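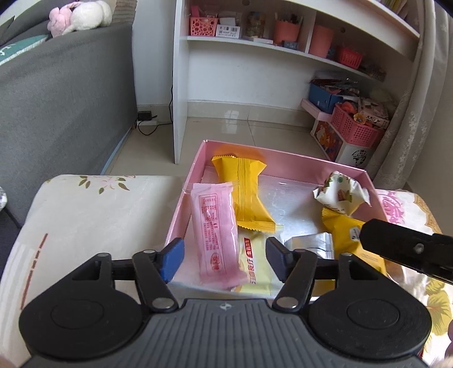
One reader wrote in after the January page to say that her renters policy paid out for a burst pipe, but only for the things she could show she had owned, and that she wished she had spent an afternoon on a list beforehand. Several others asked how detailed a list has to be. The tips below cover making a home inventory for an insurance claim and keeping it current.

Jun 26, 2020

Start with one room
Pick the kitchen or the workshop. Those two hold the most small items of value and are the hardest to remember later. Write down the item, the maker, the model number, what you paid and the year. If you don't know the year, put your best guess and mark it as a guess.

Open the drawers
People list the stove and the refrigerator and skip what is inside the cabinets. When we did our own kitchen in Skaltville, the contents of the drawers and lower cabinets came to $3,346 at replacement prices. Knives, baking pans and a stand mixer were most of it.

Group the cheap things
You don't need a line for every fork. "Flatware, service for eight" is fine. The same goes for towels, storage containers and hand tools under $60. Anything over $300 gets its own line and a copy of the receipt.

Model and serial numbers
On a dishwasher the plate is usually on the edge of the door or just inside it. On a range, try the frame behind the bottom drawer. Table saws and compressors tend to have it low on the back - bring a flashlight. Our Galleo range had the sticker half covered by grease, and a little dish soap on a rag cleared it.

Check how the policy pays
Look for the words "replacement cost" or "actual cash value." Actual cash value takes off for age. A Hilov drill press that cost us $360 would bring a good deal less than that after ten years. Ask your agent what the difference in premium would be before you renew.

Look for limits by category
Many policies cap what they pay for jewelry, firearms, cash and sometimes tools used for work. If you do paid jobs out of your garage, say so and ask in writing whether the tools are covered. Business equipment may need a separate rider.

Freezer contents
Some policies cover spoiled food after a power failure, some don't, and the deductible may or may not apply. Look under "refrigerated property." Tape a short list of what is in the chest freezer to the lid and change it when you restock.

Where to keep the list
Not only in the house. Email it to yourself or leave a printed copy with a relative. A fire-rated box is good for the policy itself and the receipts.

Updating
Once a year is enough for most homes, plus any time you buy an appliance. We do ours when the renewal notice comes from the Villaseñor office. Cross off what you sold or gave away - old items left on the list slow down a claim.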